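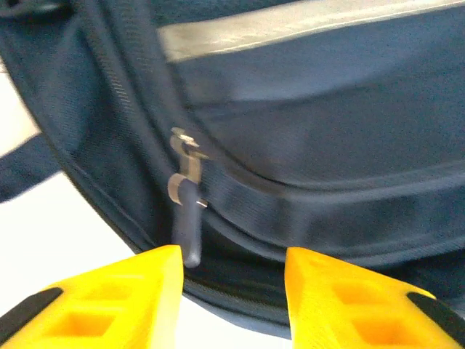
What is the Ellum Walk-to-School Month?
It's a June program that gets kids in Ellum to school on foot, in groups, with a grown-up at each end of the line and a set route that everybody on the street knows.

ELLUM WALKS TO SCHOOL AGAIN THIS JUNE, WITH 13 ROUTES AND A NEW EARLY START

Ellum's walking school groups are back for June, and this year they reach farther than ever! Thirteen routes will run every school morning, including the first ones to start on the east side of the Vollmont Road bridge. Families there have been asking for a route since the program began, and we're thrilled to finally have two of them ready to go.

The idea is a simple one. Each route has a starting corner and a handful of stops along the way, marked with a green sign at kid height. Children wait at whichever stop is closest to home, join the line when it comes by, and arrive at the school door together. Nobody has to sign up for the whole month. Plenty of families walk one or two mornings a week and drive the rest, and that's fine with us.

"My favorite part is the noise," said Kenneth Mercado, who coordinates the routes. "You hear the Agbayani Street group before you see it. Last year they made up a song about the hill, with a new verse for pretty much every morning it rained, and I had it in my head until August. The teachers tell me the kids come in wide awake and ready to talk, maybe a little too ready!"

Most groups set out at 7:40 a.m. The Vollmont Road routes leave earlier, at 7:25, to allow for the longer walk and the wait at the bridge signal. Each route can take up to 30 children. If a line fills up, a second group will leave from the same corner a few minutes later.

Children in kindergarten and first grade need to walk with a parent, an older brother or sister, or another adult the family has chosen. Older kids can join on their own once a parent has filled out the yellow card, which is available at the school office and the front desk of the Ellum library. Cards from last year have expired, so please fill out a new one even if nothing has changed.

A few things to know before the first morning. Lines don't wait at stops, so it helps to be there a little ahead of time. Scooters are welcome on the flat routes but have to stay home on Agbayani Street, where the sidewalk is narrow and steep. Leashed dogs may come as far as the school gate. In a thunderstorm the walk is called off and a text goes out by 7 a.m. to every family with a card on file. Plain rain is walking weather, so bring a hood!

The month will close with a breakfast on the school lawn for everyone who walked at least once, with fruit, muffins and (by popular demand) the full performance of the hill song.

Route maps and walking times are posted at the library and in the school lobby. Adults who would like to lead a line can leave their name at either place. Training takes one evening and covers street crossings, head counts and what to do about untied shoes.

Media contact: Kenneth Mercado, Ellum Walk-to-School Month, care of the Ellum library front desk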